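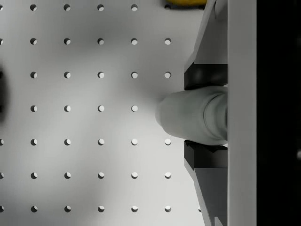

Jolene Tamihana
Television columnist
October 9, 2021

There is a moment in the second season of "Candis" when Sheriff Aguiar, having driven all night through a rainstorm to arrest his own brother, sits down in a diner and orders the soup. He eats it. All of it. The camera stays put while he does, and by the time the check comes you have learned more about that family than the preceding four hours of shouting had managed to tell you.

I bring up the soup because the show's third season is almost here, arriving in November, and the early talk is all about the explosion. Apparently there is a big one. Kwadwo Kwofie, who created the series and still writes most of it, told a room full of critics last month that it took two nights to film and used up "the kind of money we used to make an entire episode with." He looked sorry as he said it, in the manner of a man who has bought a boat.

I have nothing against explosions. I watched all 481 minutes of "Ladell" last winter, and without its explosions I would have had to pay attention to the dialogue. But "Candis" got where it is by being the show where people come home, put down their keys and fail to say the thing. For a season and a half hardly anyone watched it. Then it was moved to Sunday nights, my sister called to ask whether I had heard of it, and I knew the secret was out, my sister being roughly the last stop on the line.

For those joining now: Candis is a town, and also the name of the woman who founded it, and also the name of the boat that sinks in the pilot. The show has never seemed bothered by this. Carla Haddadin plays Ruth, who runs the ferry office and is the only person in town with a working memory. Ashton Lockyer is Aguiar, a sheriff so tired that he leans on things in every shot. Between them they carry on what I suppose is a romance, in that they once shared an umbrella and neither has recovered.

Haddadin is the reason to watch. She has a way of listening that makes the other actor look as if he is lying, which in this town he usually is. In the finale last year she got a four-word speech ("You can keep it") and a shot of her walking back to the car, and I heard from more readers about that walk than about anything I have written in this column, including the time I got the ending of "Astmont" wrong.

The new season, from the three episodes sent out so far, is a mixed bag. The first is terrific. It opens on a town meeting about parking, and it stays at the town meeting about parking, and I would happily have stayed until they voted. The second brings in Bevan Hinds as a developer with a nice coat and bad intentions. Hinds is a good actor, and he has decided to play the coat. Every scene he is in seems to be on its way to another show, one with a helicopter.

The third is where I began to worry. Ruth is given a secret past. Nothing in the previous two seasons suggested she needed one, and it comes to us in flashback, with the color drained out so we know it was sad. There is a wig. Haddadin does what she can under it. Meanwhile Aguiar finds a map in a wall, and I wrote "why is there a map in the wall" in my notes and underlined it, and an hour later the only thing I could add was a second line.

Still, there are 10 episodes in all, and Kwofie has earned some patience. He has a habit of setting up a thing you dread and then wandering off to look at somebody's laundry. In the middle of the third hour, with the map still unexplained and Hinds pacing in his coat, Aguiar goes back to the diner. The waitress tells him the soup is off. He thinks about this for quite a while, and then he asks what kind of pie they have.

"Candis" returns Sunday nights in November.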